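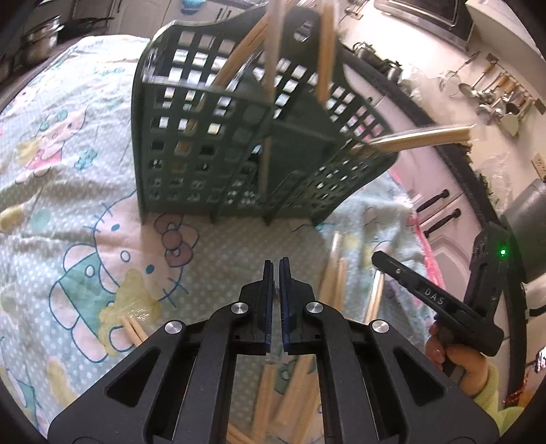 The green basket with some of the sticks, on the bed

Herham grid basket, dark green - review by Octavio Escobar
25 November 2024

I bought this basket in February, so I have used it for 9 months and I think I can give a fair opinion now. It is a simple plastic crate, open at the top, with square holes in the sides and a handle cut in the rim.

My wife Nadine makes small things from wooden sticks, and before this we kept them in a cardboard box from Fallahi, which became soft at the corners. The basket keeps its shape much better. I like that I can see through the sides what is in it, and dust does not stay at the bottom, it falls out when I shake it.

Now the less good part. The holes are quite large for this use. A long stick put in without care goes through the side and stays there, and then the next ones catch on it. Short pieces I would not put in here at all - we keep those in a bag. Also the long sticks stand much higher than the rim, so the basket can fall over if they all lean to one side.

I looked at the Nunex one too, with closed walls. It was 2 euros more and the shop had only white.

For towels, toys or bottles I would give five stars. For sticks I give four, and I advise to put a piece of card inside, along the walls. I did this last week in our second basket and so far it works well.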